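Unit 6 notes: budgeting for a two-arm garment cell

Gaurav Bansal, March

Read these before the planning exercise. Bring your own draft equipment list, even if it is short. We will work from the Ornside plan, which is a small bench setup for handling clothes: picking up a sweater, clipping it, hanging it, taking it down again.

## Start with the task

Most first budgets start with the arm, and the rest of the list is filled in with whatever money is left. Write the task down first. For Ornside the task sheet was one page. It named the garments, the surface they lie on, the clips and rack they go to, and how long one cycle may take. The cycle limit was set at 60 seconds.

Knitwear is a harder case than folded cotton shirts. It stretches when lifted by one edge, so the plan needed two arms and grippers with textured pads. That one decision doubled the largest line in the budget. If the task had been limited to flat towels, one arm could have done it.

## What goes on the list

Divide the list into four groups and price each one on its own.

1. **Arms and grippers.** Include mounting plates, brackets, spare finger pads and the tool for changing them.
2. **Sensing and computing.** Cameras, the control computer, network gear, storage.
3. **The work area.** Table, rack, clips, garments, lighting. Students leave this group out more than any other.
4. **Cables and power.** Price these by measured length, with slack for the full reach of the arm.

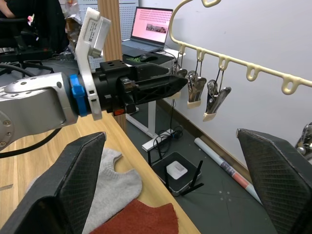
Group 4 deserves more time than it gets. Ornside had one line that said "cables, misc." and it was overspent in the first month. Every arm has at least a power lead and a data lead, and each wrist camera adds another. Draw the routes on a floor plan before you order. Mark where people walk and where the power strips go.

Labels belong in the budget too. A part with a scannable label can be tied to its purchase record and its service history. The cost is small, but someone has to be paid for the hours to do it.

## Quotes

Ornside asked two suppliers, Dillosent and Tralton, to quote on the same list. The Tralton quote was lower on the first page. It left out finger pads and brackets, and delivery was 14 weeks. Dillosent included the brackets and one set of spare pads, with delivery in six weeks. Once the missing items were added back, the two totals were close and the delivery date decided it.

When you compare quotes, check these points:

- Are both suppliers quoting the same payload and reach?
- Is the gripper priced with its fingers?
- Who pays for shipping on a return?
- When does the warranty start — at delivery or at first power-on?
- What does a replacement finger pad cost, and how long does it take to arrive?

## Consumables

Pads wear and clips get bent. Garments lose their shape after repeated handling, and a stretched sweater no longer behaves like a new one. The Ornside plan set aside $718 for the first year of clips, pads and replacement clothing. Keep this as its own line so it can't be absorbed by the hardware.

Buy garments in more than one color and knit. A set of 26 pieces was enough for the Ornside trials, bought secondhand where possible.

## Order of purchase

Long-lead items go first, which usually means the arms. The table and rack can be bought in the same week, so that heights can be measured and the mounts drawn while you wait. Leave the network gear until the floor plan is settled. Dobre, the follow-on project, bought its switches early and had to replace them when the number of cameras changed.

## For next class

Price groups 3 and 4 for your own task. Use real quotes or catalog prices and write down where each one came from. Mark any line you had to guess with a G. We will start with those lines.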